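Wovadmont Family Portrait Project - how we're going, October

Hi Geetha,

Well, we're past the halfway mark and I'm so pleased with how it's going! As you know, the grant pays for free portrait sittings for families with a new baby, and since my last report we've done 15 more, which brings us to 60 families all up. Sem Kuipers has been shooting the newborns while I look after the maternity sessions and the bigger family groups (the ones with three toddlers and a grandad who won't take his hat off).

The winter bookings were slower than I'd hoped. A few mums cancelled because of colds going through the house, and we moved every one of them to a later spot. I've stopped booking anything before 10 in the morning - the babies are fine with it, the parents aren't.

Printing has been the big change. De Haan put their prices up in the middle of the job, so I had a good long chat with them and we settled on smaller prints with a nicer matte paper. I like the colour much better, especially on skin. The first boxes have gone out and the Jirkov family rang to say theirs is already up in the hallway.

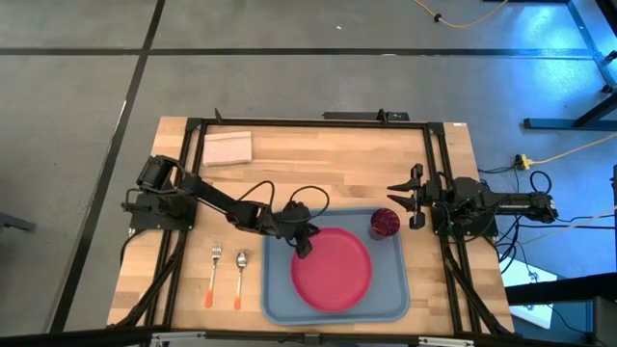
Will every family still get a printed album? They will, and the only difference is that the albums now have 6 pages, with the rest of the photos supplied as digital files.

On the money side, there's $1,460 left in the printing line and I'd like to keep it there for the final batch. Travel is under budget, mostly thanks to Sem doing the outlying visits on his way home. The backdrop stand did need replacing, and I've put that under equipment with the receipt attached.

Two things I'd love your help with. Could you let me know if the Cladar hall is still free for the exhibition? And I need the wording you'd like next to your logo before the invitations go to print - even a rough version would get me started.

Next up are the twins, who've been rescheduled twice now, and then I'm into a big pile of editing.

Talk soon, and thanks again for backing this!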